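Speaker notes, Trestville shop day, March 21, 2018
Nestor Lumbao

Slide 1. Say hi, thank Noemí Bermúdez for the room. Get right to the money, people came for the money!

Slide 2. Quote from Kamath came in at $1,096 per pair of grippers. We need 2 pairs. Read that out slowly. Then say what it leaves off – cables, stands, spare finger pads.

Slide 3. Pads are my favorite line in the whole budget (yes, really). They're cheap, they wear, and everyone forgets them. I put in $126 for the year and I'd fight for it.

Slide 4. Stands and table: $472 from Prekeder. Ask who has priced a decent table lately. Wait for groans.

Slide 5. Pictures, let them look before talking.

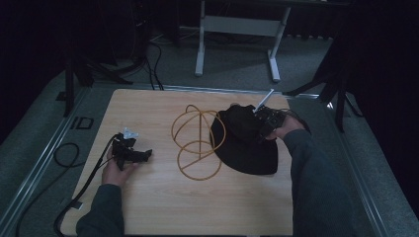
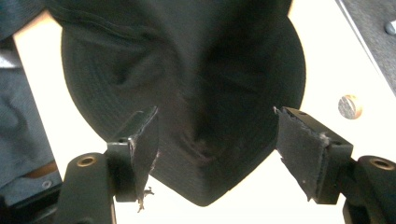 Frayed edges on both pads in the second one, bare wood between the fingers in the next. 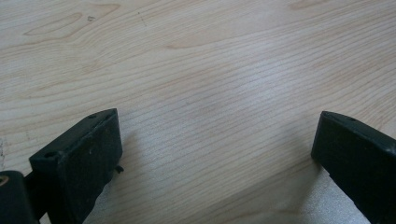 Slide 6. Timing. Order grippers first, the table can follow. If we miss the spring money, the next window is October, and I really don't want to wait until October. Mention that Fuvilby split their order over two budgets and it went fine – Noemí has the paperwork if anyone wants to copy it.

Slide 7. Questions. If someone asks about leasing, I love this one, go back to slide 2 and do the math with them on the whiteboard. Bring own marker.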